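Product Review: Korkolero Woven Bed Mat
Published 08/04/2018 by the Wiltari Household Goods Review Office

The Korkolero mat was assessed over 182 nights as a summer bed cover and, during the day, as a surface for sorting and folding clothes. Three households took part. The mat is sold by Pritley in one width and in tan and brown.

Folding was the more demanding use. Jeans with corded trim and heavy knits were put on it at every change of season, and no snagged strands were recorded. 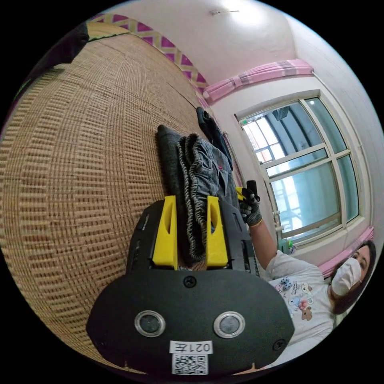
One household disagreed in part, reporting that wool left lint along the seams and that a soft brush was needed after each session. The office accepts this remark and has lowered the cleaning score.

Long, shaggy garments are best laid flat across the panels before folding — the fine weave gives a level surface, and dark fibers are easy to see against the tan.

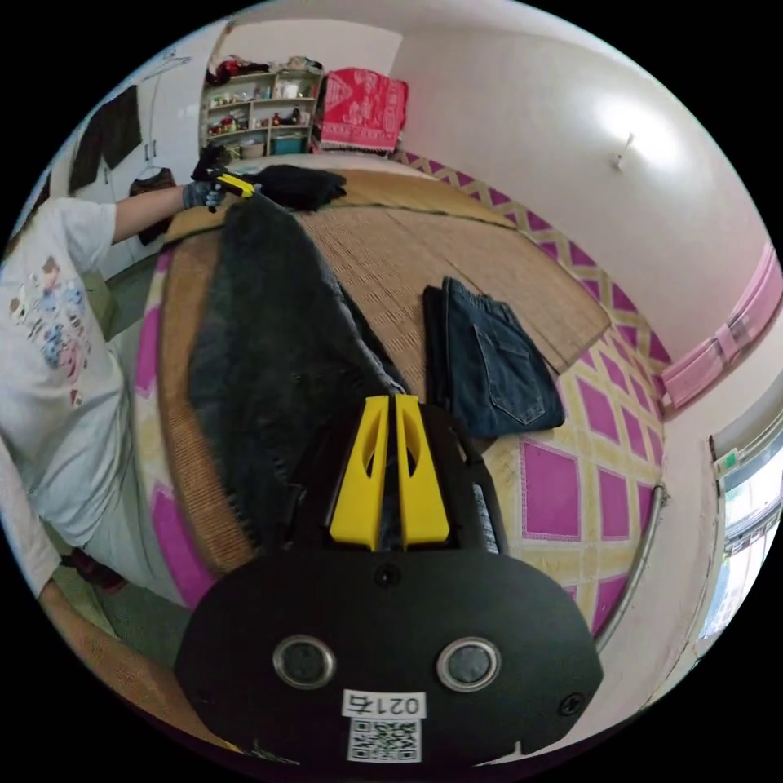
Care and Storage

Wipe with a damp cloth and air fully before rolling. The mat should not be folded across a panel. The office stored its own copy rolled until March without damage.

Rating: 2 of 3 for cleaning, 3 of 3 for wear.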